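# The Lifetime License Is Back, and I'm Not Buying the Story

Every few years somebody in the software business rediscovers the one-time purchase. The announcement is nearly always the same. Customers are tired of subscriptions, the company has listened, and from now on you can pay once and own the thing forever. People cheer in the comments. Then you read the terms.

The latest to try it is Bidov, a note-taking and outlining app that has been a $4-a-month subscription for most of its life. As of this summer you can also have it for $100, no renewals. The company's blog post uses the word "forever" six times. The license agreement uses it zero times and prefers "for the lifetime of the product," a phrase with a lot of room in it. Whose lifetime? Measured by whom?

I asked Daniyal Usmani, who runs the company with two other developers, and to his credit he didn't dodge.

"It means as long as we're selling it," he said. "If we stop, your copy keeps working until something in the operating system breaks it. I'm not going to promise more than that, and I don't know how anyone could."

Fair enough, but that isn't what the banner on the website says.

## Where the money goes

Usmani shared a few numbers, which is more than most developers will do. In the first month 442 people bought the lifetime license. Over the same stretch the app lost 842 monthly subscribers. Some of those are the same people, obviously. He doesn't know how many, as the two purchases run through different systems and he hasn't matched them up.

Do the arithmetic anyway. The license sales brought in $44,200 before fees, a very good month for a company of three. The lost subscriptions were worth $3,368 a month, every month, for as long as those people would have stuck around. It takes a little more than a year for the hole to eat the windfall. After that the company needs a steady supply of new buyers just to stand still, in a category where most people who want an outliner already have one.

Usmani thinks many of the departing subscribers were on their way out regardless. He may be right. He also told me he had been "staring at a slow decline for three years," and a slow decline is exactly when a pile of cash up front looks best and costs the most.
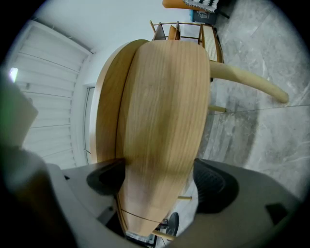
## We've seen this one before

Readers with long memories will recall Tirnero, the photo organizer that sold lifetime licenses at a deep discount and then put out version 2 as a separate app. Buyers kept version 1, as promised. It got no new camera support after that October, and for a photo organizer that's the whole job. The forum thread about it ran to 1,630 replies before a moderator closed it. I read more of them than I should have, and hardly anyone came off well, including the customers who had paid the price of a sandwich and expected a decade of work.

Druranier went the other way. It honored every license, kept one version going, and paid for it with a "cloud add-on" that slowly swallowed every feature worth having. Search moved into it. Then export did. I still own a lifetime copy of Druranier. It opens, and I can type in it.

The defenders of pay-once pricing like to bring up Baloch, a small invoicing tool that has sold the same way for eleven years without drama. I like Baloch too. But it charges for each major upgrade, says so on the sales page in normal-sized type, and has never used the word lifetime at all. It's just selling software the way it used to be sold in a box.

## What I'd want to see

I don't think Usmani is running a scam. The app is good, he answers his own support mail, and the three of them would clearly like to keep doing this. My quarrel is with the label. If a developer wants my $100, tell me what it buys: three years of updates, or this version and the next one, or whatever the real plan is. I can decide if that's worth it. I can't decide anything about "forever."

Usmani said he'd considered wording like that and that early testers found it less exciting. I'm sure they did. He's now thinking about capping the number of lifetime licenses, though he hasn't settled on a figure or a date, and he asked me not to guess at one.

For the moment I'm staying on the monthly plan. It's $4, I know what I get for it, and I can leave whenever I like.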